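Search this site
Enter keywords... Go

Starari Clip-On Mic Kit, quick review

October 22, 2020

Bought this for the film podcast after the old desk mic died mid-interview. $174 for the pair, plus tax. Two lav mics, one reciever, a pouch, cables that are too short. Used it for seven episodes now, mostly two people talking about indie stuff at a kitchen table.

Sound: good. Warm, a bit heavy in the low end, easy fix. Voices sit nicely up front. Fridge hum still gets in so unplug it, and remember to plug it back in after.

Battery: box says longer, I get roughly 3 hours. Enough for a festival day if you charge at lunch. No colour screen, just a little light that goes orange when you've got maybe ten minutes left.

Clips: weak. Slides off anything silky. One guest spent a whole chat about her short film holding it to her collar. Gaffer tape it.

Compared it with the Clasevmont single, which is $89 and honestly fine if you only ever record yourself. Thinner sound, better clip. The Aguirre set is nicer then both but way over my budget, so borrowed only, one weekend.

Worth it? For two-person interviews yeah. For on-stage Q&As no, range drops once people get in the way. Would buy again, would like longer cables.

Comments (3)

berosari_fan: does the receiver work straight into a phone?

Reply from author: Yes but you need the adapter, not in the box.

lowbudgetreels: Same trouble with the clips. Ended up sewing mine on.

Contact | Copyright 2020 | Back to top 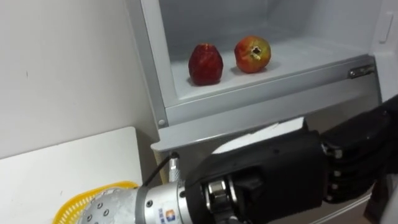 Apple and pomegranate, in the fridge.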